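Keeping a Household Inventory: Notes After the First Year

2 Feb 2018

Readers of this journal will recall that last March I undertook to prepare a complete written inventory of the contents of my home on Sosley Road. The work was prompted by the renewal of my insurance policy, which asked for a total value of personal property and offered no help in arriving at one. I had entered the same figure on the form for several years and could not have defended it to anyone. The present entry records how the inventory was made, what it has been used for, and which parts of the method have since been changed.

Scope

The first decision concerned what to include. I began with the intention of listing every item and abandoned this in the kitchen, where a single drawer occupied most of an evening. The rule adopted afterward was that any object costing more than $23 to replace would receive its own line, and that everything below that amount would be grouped by drawer or shelf. Books are grouped by shelf as well, with the exception of a set of bound atlases inherited from my aunt. Clothing is grouped by type.

Items on loan are listed separately. There are more of these than I had supposed, among them a stepladder belonging to Girish Solanki, who lives on the floor above and who was pleased to learn where it had gone.

Format

The inventory is kept in a plain spreadsheet. Each line carries the room, a short name, the maker where known, the year of purchase, the price paid, and the estimated cost of replacement. A final column is reserved for remarks. I considered two of the programs sold for this purpose and found that both required the entry of details I did not possess and could not reasonably obtain. A spreadsheet permits a blank cell.

A printed copy is kept in a folder away from the house. Nadja Kaufmann, a colleague of long standing, has agreed to hold it in her office, and I hold hers in return. This arrangement has worked well and is recommended to any reader who lacks a safe deposit box.

Receipts

Receipts proved to be the most tedious part of the undertaking. Those printed on thermal paper had faded in many cases to the point where only the name of the store could be made out. All surviving receipts have now been scanned, and new ones are scanned in the week of purchase. Where no receipt exists, I have written down what I remember of the purchase and marked the line with the letter E, for estimate. Of the individual lines in the inventory, 55 carry this mark.

The largest single estimate concerns the dining table, bought secondhand from a family that was moving abroad. No paperwork changed hands. I wrote to a furniture dealer with the measurements and a description of the joints, and received a courteous reply giving a range so wide -- the upper figure was four times the lower -- that I entered the midpoint and noted the correspondence in the remarks column. 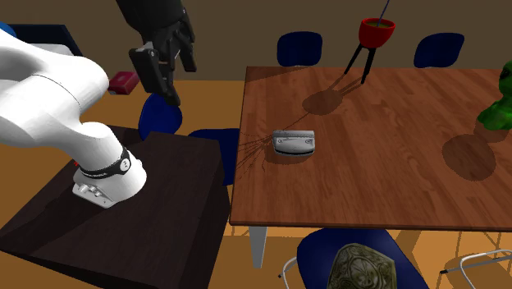
Valuation

It is important to distinguish between replacement cost and present value, as the two may differ considerably. My policy pays replacement cost for furniture and present value for electronics older than five years, a distinction set out on a page I had not previously read. Readers are encouraged to consult their own policies before assigning any figures at all. I did so only after finishing the living room, and the living room had to be done again.

When the first complete total was reached, it exceeded the figure on my old form by $2366. The difference was smaller than I had feared. Most of it came from the hall closet, which contains a vacuum cleaner, winter coats, and camping equipment that I had left out of every earlier calculation.

Maintenance

The inventory is reviewed twice a year, one room per evening. Additions are entered as they arrive, and items given away are moved to a second sheet with the date and the recipient. This second sheet has been consulted more often than the first. In the fall it settled a long disagreement within the family concerning a set of fish knives.

I have not yet dealt with the basement. It holds several boxes belonging to my brother, whose own policy may or may not cover them, and a letter on the subject has been sent to his insurer. A further entry will follow when a reply has been received. Questions about the column headings may be left in the comments, and a blank copy of the spreadsheet can be supplied on request.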